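Chapter 5
Learning to Grasp from Demonstration

After reading this chapter, students should be able to explain how a robot can learn a handling task from recorded human examples, and judge whether a reported success rate is fair.

5.1 A small task with many parts

Picking up a chess piece looks simple. The fingers must close on a narrow body, often with other pieces close by, and a slight error in height or angle can knock over a neighbour. For this reason the Turkdale study, led by Frida Hafstein and Sólveig Hedegaard, chose chess as its test of learned grasping.

The authors recorded 242 demonstrations and trained a single model on them. They then ran 163 trials on board layouts that did not appear in the training set. A trial was counted as a success only if the piece was lifted, moved and set upright on the centre of its new square, with no other piece disturbed. This strict rule lowers the score, but it makes results from different laboratories easier to compare.
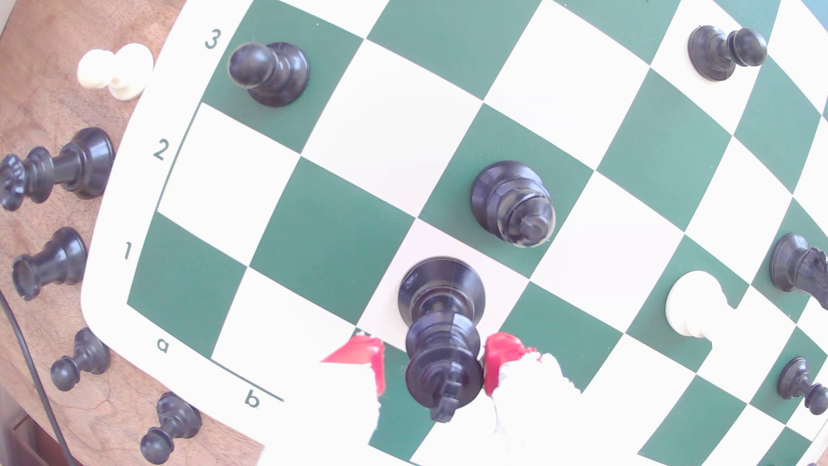

Figure 5.1 The gripper holding the black king, with other pieces on the board and set aside on the table.

Section 5.2 describes how the demonstrations were recorded and labelled.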